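Blog > Everyday > Kitchen table

Posts Archive About Contact

5/8/26, by Rhonda Bergeron

Buying a table when you can't sit at it first

I needed a new kitchen table in April. The old one had a split down the middle and one leg I had been shimming with cardboard for years. The nearest store that keeps tables on the floor is in Hestgate, and they had two, both round. My kitchen is narrow, so round was out and I ended up ordering online.

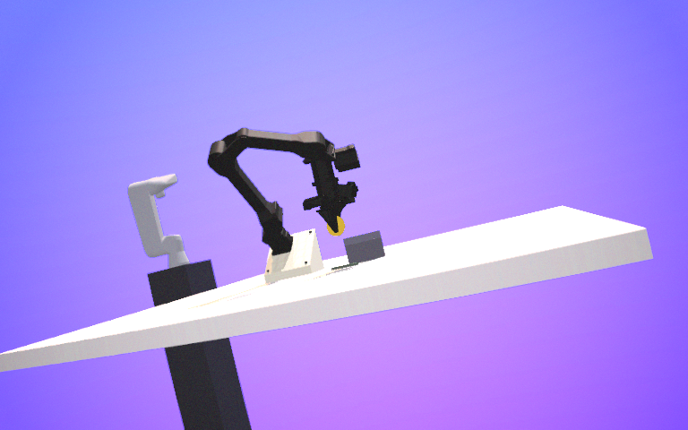

Laine Kļaviņa told me to forget the top and ask how far down the apron comes, because that is what decides if your knees fit. I had not thought about it at all. Most listings give length, width and height and stop there. I wrote to three sellers and one answered.

The one that answered was Femitz. Their table was 49 inches long and 30 wide, and the price was $281 with delivery. I taped the outline on the kitchen floor with painter's tape and left it there for 8 days. We walked around it, mostly. The refrigerator door opened all the way. The oven door cleared it too, but only if the chair on that side was pushed in.

The tape also showed me that I had planned to put the table in the wrong place. I wanted it under the window, but then the person at the far end would have the radiator at their back. I moved the outline toward the hall and it was better – less light, but you can get up without asking anyone to move.

Chairs were a separate problem. The old ones are from my aunt and the seats are higher than what people make now. I measured from the seat to the floor and then from the floor to the underside of the table in the listing. It left enough room for me, and a little less for my brother, who is tall and only comes at holidays.

Delivery was to the front door and no farther. Check that before you order if you live upstairs. I'm on the second floor, and my neighbor helped me carry the box up. The old table went out to the curb the same afternoon, and someone had taken it by supper, split and all.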